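Course 320: Materials and Making for the Early Years
Handout for Unit 4: Choosing and Presenting Small Objects
Prepared by Kulsoom Gondal
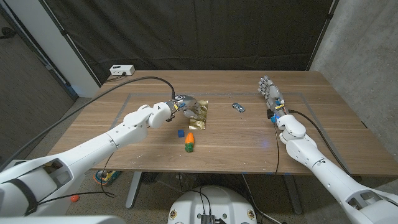 Fig. 1. A small set on a wooden table: gold foil, dark blue cube, toy carrot, toy car.

1. Purpose of this unit

In Unit 3 we discussed containers and how children fill and empty them. Now we come to the objects themselves. A set of small objects is a cheap material, and many teachers put it together in five minutes from what is in the drawer. I would like you to spend more time on it. Please read this handout before the workshop in December and bring your own set of four objects.

2. Some terms

Set: the objects offered together at one time.
Open object: an object with no fixed use. A cube is a good case. It can be a house, a seat, a piece of bread.
Closed object: an object which already says what it is. The carrot and the car in Fig. 1 are closed, although a child may of course use the carrot as a rocket.
Sheet material: anything flat that can be folded, wrapped or laid under other things. Paper, cloth and foil belong to this group.

The border between open and closed is not sharp, and I do not want you to fight over it in the exam. It is enough if you can say why you placed an object on one side.

3. Looking at the set in Fig. 1

Consider first the surfaces. The foil is crinkled and the light falls on it in patches, gold in one place and bronze in another. In my experience children look first at whatever is shiny, and they take it first also. If you want the other objects to get attention, you may keep the foil back and give it later.

Consider then the color. The bright orange of the carrot is strong beside a dark blue cube. The silver-gray of the car is much quieter. When we worked with a similar set in the Agbeko playroom, the car was often the last thing to be picked up, and we had expected the opposite. We repeated the session with a red car and the order changed. This is a small observation and you should not build a theory on it.

Consider also the distance between objects. The cube and the carrot are close together in front of the foil, and the car is farther to the right. Two objects placed near each other are easily understood as a pair. Children will say "the carrot is sitting by the box" before anyone has touched anything. An object that is placed alone asks for a journey, and with a car this works especially well.

4. Rules for putting a set together

Start with four objects. You can go up to six when you know the group.

Include at least one sheet material and at least one open object.

Avoid two objects of the same kind in the first session. Two cars become a race and the rest of the set is forgotten.

Check every object with the small parts tester before it comes on the table. This applies also to objects bought as toys, and to objects you have used last year.

Foil must be looked at after each session. Small torn pieces go in the bin. A sheet that is only crumpled may stay in use; many children prefer it in this condition.

Use a table with a plain top. Patterned tablecloths make small dark objects difficult to find.

5. Presenting the set

Lay out the objects before the children come in. Leave free space in the middle or at one side, so that there is somewhere to move things to. Do not put them in a straight line, it looks like a shop. Sit down, wait, and say nothing for the first minute. Most students find this minute very long.

If a child asks "what is it for?", you may return the question. If the child asks a second time, please give a normal answer.

6. Exercise (to be done in pairs)

a) Name each object in Fig. 1 as open, closed or sheet material.
b) Exchange one object for another from your own bag. Write two or three sentences about what changes.
c) Move the car next to the foil and the carrot to the far side. Tell a short story for each arrangement.
d) Compare your stories with those of the pair beside you. Keep your notes, we need them in Unit 5.

7. Practical information

The workshop is in room 18, on the ground floor of the Stuvel building. The material boxes are on the Grerix shelf, and the box for this unit has the number 2531. Written answers to the exercise should have no more than 400 words. Please hand them in on paper, with both names on the first page.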